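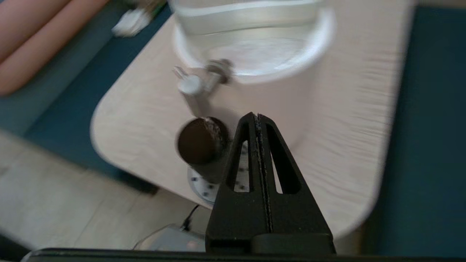 From: Mackenzie Sawatzky
Date: Monday, November 4, 2019
Subject: Re: [slots-and-tables] Welcome bonus wording

Hello all,

Lovely to see the list so busy again, and thank you to everyone who wrote to me privately after my last post (I will get round to answering, I promise).

The Endley support desk wrote:

> We had 34 complaints in June about the welcome bonus,
> and nearly all of them came from players who hadn't
> seen that table games don't count in full towards the
> wagering. The terms are on the site. Is anyone else
> getting this, and what did you do about it?

Yes, we had just the same at Vekham when I started there, and it went on for far longer than it should have. Our terms were on the site as well, but you had to go through 2 pages to reach them, and by then most people had already put their money in and were happily playing blackjack. I can't blame them - I do the same with my phone contract.

What we did in the end was very plain. We put the wagering rule right beside the deposit button, in one short sentence, and gave the share for each type of game: slots in full, roulette and blackjack at 10 per cent.

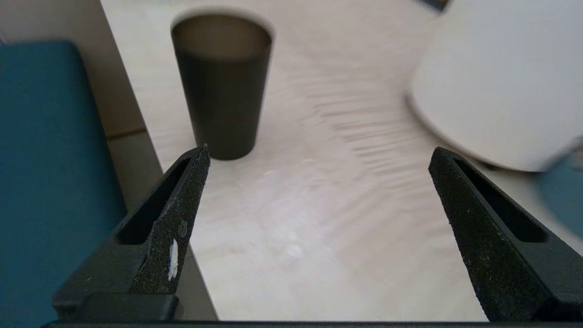 Our marketing people were dead against it at first and were quite sure deposits would drop. They did dip for a week or so, and then they came back, and the support team had a much quieter summer. We also let players give up the bonus with one click and keep their own deposit free of any conditions, which I would warmly recommend if your platform allows it. Lachance does, but I'm not so sure about Ulton, so perhaps somebody here who uses it could tell us?

I still have the six versions of the sentence we tried, and I'm very happy to send them over if they would help.

All the best to everyone,
Mackenzie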